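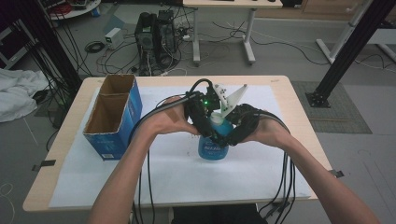
Do I need packing experience to apply?
You need two decent hands, some patience and a willingness to be shown how we like it done; I'll teach you everything else in your first week.

Part-time bottle packer, Wavano, Otgate

Hi! I run the packing room at Wavano and I'm looking for one more person to join us for 13 hours a week, mornings only, starting as soon as you can and going through the end of November (with a good chance of staying on after that if you like it and we like you). We pack refillable plastic bottles into divided cardboard boxes, and we do it by hand, on tables covered in white paper so the bottles stay clean and I can spot a drip before it gets on a label.

Most days you'll be folding boxes, sliding in the partitions, checking caps, and setting each bottle in its compartment with the label facing out. It sounds simple and mostly it is, but a bottle dropped in at an angle will catch the partition and crush it, and then you're starting that box over. We also swap out the table paper, tape it down again and sweep up at the end of the shift. Our biggest regular order is the Cakisus one, 677 bottles at a time, and those are busy mornings. I put the radio on and bring pastries.
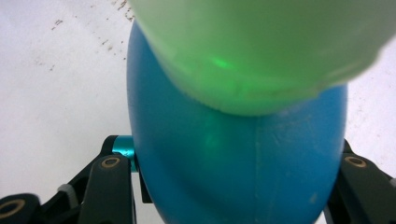

The part of the job I care about most is checking, and I'd love to find somebody who gets a little fussy about it. Every bottle gets a turn in good light before it goes in a box. A faint molding seam running down blue plastic like that is fine, every bottle has one, so leave it be. Small pale scuff marks low on the body are what I want you to stop for! Give them a wipe with the soft cloth, and if they don't come off, the bottle goes on the seconds shelf. You'll get quick at it.

The pay is $18 an hour, paid every Friday. You'd be on your feet for most of the shift, though there are stools, and a full box weighs 32 pounds, so please be comfortable lifting that to waist height. We start at 7 and there's free parking behind the Głowacki building, next door to ours.

To apply, write me a few lines about yourself and which mornings you can do. No résumé needed, but send one if you have it. Drop it in the mailbox by our front door or email the packing room through the Wavano contact page by 14/09/2024. I'll get back to everyone, and I'll ask a few of you in for a paid trial morning.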